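Packing Up Your Kitchen: Your Questions, My Answers

Hi, I'm Ilham. I've been helping people pack and unpack their kitchens for a while now, mostly around Lelport, and I get the same questions over and over by email. So I've put them all on one page. If yours isn't on it, write to me and I'll probably add it!

Last updated 2020-03-23

When should I start?

Earlier than you think, but with the stuff you never touch. The fondue set, the Christmas cookie cutters, the fancy glasses (you know the ones). I like to start two weeks before the move, so 14 days, and do one cabinet each evening after dinner. By the last weekend you should be down to a few plates, one good knife, a pan and the coffee things.

How many boxes does a kitchen take?

My own last kitchen took 52, and I cook a lot and can't say no to a nice bowl. My friend Rok Obradović did his whole apartment in fewer than that, so don't use me as a yardstick. Get small boxes for plates and cans, medium ones for pots and plastic tubs. Skip the huge ones completely. You'll fill them, of course you will, and then you can't lift them.

Do plates really go in on their edges?

Yes! Wrap each one, stand them up like records and stuff crumpled paper into the gaps. Bowls can nest with a sheet of paper between them. Glasses go on top, rim down, never under anything.

Can I leave food in the cabinets?

Ask your movers. Some are fine with dry goods in a sealed box and some won't take any food at all. I throw out every open bag of flour before a move and I've never once missed it. Spices I keep, lids taped down, all in one zip bag.

What do I do about the things in the sink?

Leave them until the end. The dish rack is the last thing I pack, along with the sponge and the dish towel, and it's the first thing out at the other place — you'll want somewhere to put a wet mug. If you have a drainer or a cutting board that fits into the sink, wrap it flat in a towel and slide it down the side of a box. And check what belongs to the apartment. Hajar El Ouafi, who moved in September, took the sink insert with her by accident and had to mail it back to her landlord.

Which tape should I buy?

Plain packing tape, the wide kind, tan or clear, it doesn't matter. What does matter is buying more of it than seems sensible. Masking tape is no good for the bottom of a box (it lets go, usually on the stairs), and neither is the stretchy stuff people use for gift wrap. I run one strip along the seam, a second one right over it, then one across each end. 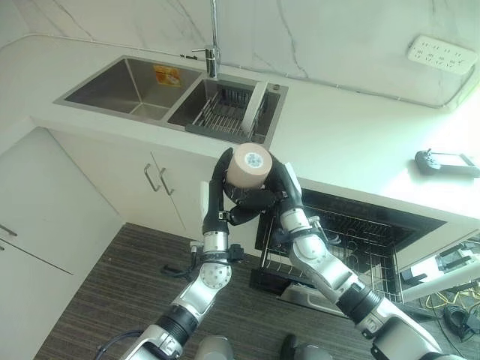
Fold the end of the tape over on itself every time you put the roll down. I know, everybody says it, and I still forget and end up picking at it with my thumbnail. Also, don't park the roll next to the sink while you're rinsing things, or at least dry the counter first. Tape won't stick properly to a damp box.

Should I label the tops or the sides?

Sides, two of them. Once the boxes are stacked you can't see the tops anyway. I write the room and then a couple of things that are inside, like "kitchen, baking pans, mixer."

Do you come out to Hurnirell?

I do, on Saturdays, if you write to me a week ahead. Latifa Benkirane takes the bookings for that side of town, so it may be her who answers.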